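Checking gripper tracking before export

Run the Ellurar validator on each bimanual episode before converting it to training format. Open the session in Tuton, set the left and right tracks to the same clock, and scrub to the first frame with both jaws open. 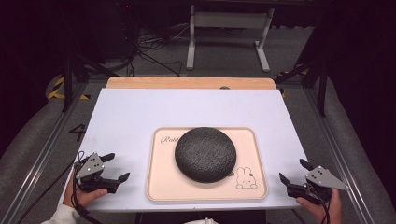

Start pose: both hand-held grippers open, one on each side of the tray.

Set max_gap to 2 frames and min_coverage to 95 percent. Episodes below that coverage are written to the reject list with the frame index of each dropout.

If one track jumps, rerun the pose solver with a smoothing window of 10, then validate again. Export only after both tracks pass.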